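Trullberg apresenta a linha Grosatance de capas têxteis para volumes curvos

Gillville, julho de 2022

A Trullberg, fabricante de revestimentos têxteis removíveis com sede em Gillville, anuncia a entrada em catálogo da linha Grosatance, composta por capas de tecido destinadas a objetos de superfície arredondada: cúpulas de exposição, manequins de prova, carcaças de equipamento de estúdio e formas de modelação. A linha fica disponível para encomenda através do distribuidor Tsikata e abrange 11 tamanhos, definidos pelo perímetro máximo do volume a cobrir.

O desenvolvimento partiu de um problema conhecido de quem trabalha em oficinas e estúdios com formas curvas. Uma capa cortada a partir de um padrão plano acumula tecido nas zonas de menor raio e fica esticada nas de maior raio. O resultado são pregas que mudam de sítio a cada colocação, bordas que sobem e costuras sujeitas a esforço desigual. Nas capas com elástico contínuo, a solução mais comum no mercado, a borda mantém-se no lugar à custa de uma pressão constante sobre a superfície, o que marca acabamentos delicados em poucos meses.

Na linha Grosatance, o corpo da capa é cortado numa só peça e assente por gravidade. A estabilidade é obtida pelo peso do tecido e por uma prega central fixa, passada a ferro em fábrica, que serve de referência de alinhamento durante a colocação. O operador faz coincidir a prega com o eixo vertical do objeto e deixa cair os lados. O excesso de tecido distribui-se em pregas largas, sem costura de ajuste.

"A prega central começou por ser um defeito de embalagem", explica Nikola Gashi, responsável pelo desenvolvimento de produto da Trullberg. "As primeiras amostras chegavam dobradas ao meio e os técnicos usavam o vinco para centrar a peça. Ensaiámos a versão sem vinco e o tempo de colocação aumentou. Ficou na especificação."

A borda inferior tem recorte em ondas. O recorte encurta o percurso reto da bainha e permite que esta acompanhe a curvatura sem repuxar. Nos tamanhos maiores, a amplitude da onda aumenta na mesma proporção do perímetro. A bainha é simples, com ponto corrido, e pode ser refeita em qualquer oficina de costura.

Características técnicas

Composição: mistura de algodão e poliéster, tecida em sarja.
Cores de catálogo: salmão, cru e cinzento.
Borda inferior: recorte em ondas, bainha simples.
Fixação: por gravidade; tiras de gancho e laço opcionais.
Lavagem: máquina, programa para sintéticos, sem amaciador.
Secagem: ao ar, em superfície plana ou suspensa pela prega central.
Passagem a ferro: temperatura média, respeitando o vinco de fábrica.

A cor salmão foi escolhida como referência de base pelo contraste com superfícies brancas ou creme, predominantes neste tipo de objeto. Uma capa deslocada ou levantada é detetada à distância, sem inspeção próxima. As versões cru e cinzento destinam-se a espaços de exposição onde a capa permanece à vista do público.

Ensaios de uso

Antes da entrada em catálogo, a linha foi submetida a ensaios de colocação e remoção nas instalações de Gillville. Cada amostra completou 1,000 ciclos, com verificação do estado da bainha e do vinco central em intervalos regulares. Ao fim do ensaio, o vinco mantinha-se legível em todos os tamanhos. O desgaste concentrou-se na parte superior das peças, onde o tecido contacta com cabos e suportes suspensos — uma condição frequente em estúdios com iluminação ou equipamento elétrico acima do plano de trabalho.

Em consequência, o manual de utilização recomenda que os cabos sejam recolhidos antes da colocação da capa e que não fiquem apoiados sobre o tecido durante períodos prolongados. Para instalações em que isso não seja possível, a Trullberg fornece um reforço superior em tecido duplo, aplicado por costura no mesmo tom. O reforço é vendido em separado e não altera a queda das pregas.

Ga-eun Jeon, responsável técnica da Tsikata, acompanhou os ensaios do lado da distribuição. "Os clientes que temos neste segmento trabalham em salas cheias, com estantes, tripés e material pousado à volta da peça", refere. "Pediam uma capa que se pusesse e tirasse de pé, de um só lado, sem afastar o resto. Foi esse o critério que usámos para aceitar ou recusar cada protótipo."

Dos protótipos avaliados, 3 chegaram à fase final. Foram excluídas a versão com elástico parcial, que deixava marca em superfícies lacadas, e a versão com fecho lateral, por exigir acesso à parte posterior do objeto.

Manutenção e reparação

A Trullberg mantém a política de reparação aplicada às restantes linhas. Rasgões na zona superior podem ser corrigidos com remendo do mesmo lote de tecido, enviado a pedido mediante indicação do número da etiqueta interior. As peças devolvidas para reparação são lavadas antes da intervenção e devolvidas com o vinco central refeito. O prazo médio é de cerca de 11 dias úteis a contar da receção.

As encomendas são feitas por tamanho e cor. Para volumes assimétricos, o cliente deve indicar o perímetro máximo e a altura medida a partir da base, ambos em centímetros. A tabela de correspondência e as instruções de medição acompanham a ficha de produto, fornecida pela Tsikata a pedido. 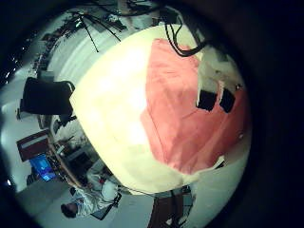
Os pedidos de amostras de tecido e de informação técnica adicional devem ser dirigidos ao departamento comercial da Trullberg, em Gillville, ao cuidado de Nikola Gashi.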